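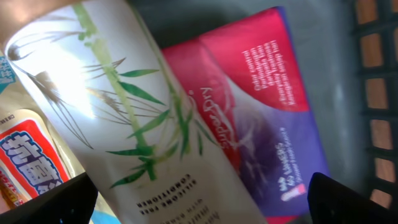
What does conditioner do?

Have you ever stood in the shower and wondered why there are 2 bottles for one head of hair? Well, shampoo does the washing, and it's so good at it that it carries off some of your hair's own oil along with the dirt. Each hair is covered in tiny scales, a bit like shingles on a roof, and after a wash they can stick up and snag on each other (hello, tangles!). Conditioner leaves a thin, slippery coat that helps them lie flat, so your comb can glide through. Some kinds use silicone for that coat, and the ones marked "silicone free" use other things, like plant oils.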